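3.2 Surface condition of abandoned metal objects

The street survey recorded every metal object left standing outdoors along the Ramlow route for longer than one season. Field sheets were filled in by Toàn Khương and Nhung Trình, who walked the route in both directions. Each object was scored on the nine-point Kullent scale, where 1 is sound paint and 9 is metal eaten through. Scores were given for three zones: the upper panel, the seams, and the lower edge.

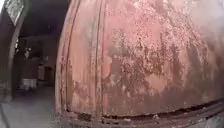

Paint loss on large curved panels did not follow the pattern we had expected from the flat sheets in the Claltwood study. Flat sheets tend to fail from the cut edges inward. On curved bodies the broad face can blister well away from any edge, and the seams rust on their own schedule. Figure 4 illustrates both: pale flaking has spread over the panel to the right of the second vertical seam, while rust stains run down along the edges of both seams. We scored seams apart from panels for this reason, and the two scores were averaged only in the final table.

The lower edge was the hardest zone to score. Debris collects there and hides the metal, and the sheets allow no cleaning before inspection. Where the two recorders disagreed by more than one point, Rosalía Escobar made a third reading. 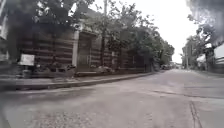 Readings were repeated in April by Cường Phùng, using the same sheets and the same zones. The full set holds 304 zone scores, of which 14 were dropped for missing location notes. Objects that had been moved between the two visits kept their first score and were marked as incomplete.

Figure 4. Paint loss and rust on a curved metal body, Ramlow route.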